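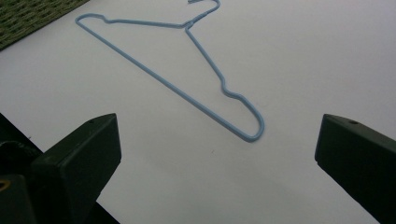 Cooking losses in silverbeet and English spinach
Food Technology, Term 3 project report
Plandalon Secondary College

1. Background

Silverbeet and English spinach are often swapped for each other in recipes. Most Australian cookbooks treat them as the same ingredient once they are chopped and cooked. Our group wanted to find out how much each one shrinks when it is steamed, and whether the stems of silverbeet should be left in when a recipe gives only a weight of leaves.

The question came from a class task in which we made a spinach and ricotta pie. Two benches used silverbeet and had too little filling for the dish. The recipe had given the weight of raw spinach, and those benches had weighed their bunches with the stems on and then thrown the stems out.

2. Materials

All the greens came from Claver Fruit Market and were bought on the same morning. They were kept in the cool room overnight in damp tea towels. We used 3216 g of greens before trimming. The other equipment was digital kitchen scales, a two-tier steamer, a salad spinner, a colander, tongs and a timer.

3. Method

The bunches were washed in cold water and spun. Silverbeet stems were cut out in a V shape up to the middle of the leaf. Spinach was trimmed at the root end only. Leaves were cut into strips the width of a finger.

Each batch was weighed raw, steamed with the lid on, tipped into the colander and left to drain. We did not squeeze the leaves at this stage. The drained batch was weighed again. Silverbeet leaf was steamed for longer than spinach, as the recipe books suggest, and the stems were steamed separately until a knife went through them.

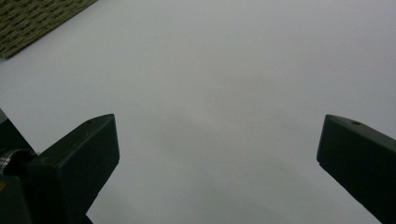
The scales were set back to zero with the empty bowl on them before each weighing. One batch of spinach was left out of the results after the steamer ran dry. It was repeated the following Wednesday with leaves from the same shop.

4. Results

The first full bunch of silverbeet weighed 802 g. After trimming, 377 g of this was leaf and the rest was stem and damaged pieces. This means less than half of the bunch would have gone into the pie.

Spinach lost more of its volume than silverbeet in every batch. It also held more water after draining, and a puddle formed under it on the plate. Silverbeet leaf stayed in separate strips and was darker after cooking. The stems kept their shape and most of their weight.

For taste, the group found silverbeet stronger and slightly salty. The spinach was softer and milder. The stems tasted a bit like celery, and half the group did not like them on their own but ate them fried with garlic.

5. Discussion

A recipe that gives a number of bunches is hard to follow, as bunch size changes between shops and seasons. Trimmed weight is a better guide. For the pie we would now weigh the silverbeet after the stems are out, and add the stems to the onion at the start.

Draining time was not controlled well. Some batches sat in the colander while we washed up, and this would have made them lighter. We would use the timer for this step next time.

We had planned to include warrigal greens, but the market had none that week.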